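Container Deposits and the Shared Household: Notes for the New Year

January 7, 2019

Readers of this blog will be aware that I have taken an interest in domestic recycling for a number of years, and that the interest became a formal responsibility in June, when the residents of our building asked me to prepare a written procedure for the return of drink containers. The procedure has now been in place for two full quarters. I set out below how it operates and where it requires amendment.

The building comprises 14 units. Prior to June, each household made its own arrangements. A number of residents placed refundable containers in the yellow-lid bin with the general recycling, and the deposit was forgone. Others stored them on balconies until a trip to the depot could be organised, which gave rise to two written complaints regarding ants.

Under the present arrangement, containers are placed in the labelled tubs beside the bike store. Mr Maksym Holovko and I transport them to the depot on the second Saturday of the month. Proceeds are recorded in a ledger kept in the laundry and are applied to the garden fund. The total returned to date stands at 2,000 containers, yielding a sum that has paid for mulch, a replacement hose fitting and the repair of the side gate.

The matter most often raised with me concerns imported drinks. Several households shop at the Asian grocer near the station, and the eligibility of those products is not always evident from the packaging. The importer is responsible for registering each product, and some smaller lines carry an adhesive label over the original printing. Where the refund marking is absent, the container should go into the yellow-lid bin. Ms Yaowalak Siriwan has kindly offered to assist any resident who is unable to read the label.

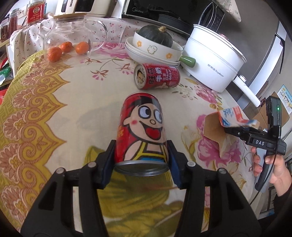 Red drink cans with cartoon artwork. Check the side for the refund marking before sorting.

Crushed cans present a separate difficulty. The depot will accept a flattened can only if the barcode remains legible, and on our November visit 11 were refused on that ground. Residents are therefore asked to leave cans in their original shape. It is appreciated that this takes up more room in the kitchen.

Containers should also be emptied and given a brief rinse. A full wash is unnecessary and, in a summer as dry as this one, inadvisable. Lids may be left on plastic bottles but should be removed from glass – the depot attendant has been quite firm on this point.

Wine and spirit bottles remain outside the scheme. I have written to our local member on the subject and await a reply. Milk cartons of one litre or more are likewise excluded, although small flavoured milks are accepted.

The next depot run will proceed as usual. Ms Yesenia Espinoza has the spare key to the bike store while I am away, and enquiries regarding the ledger may be left in my letterbox.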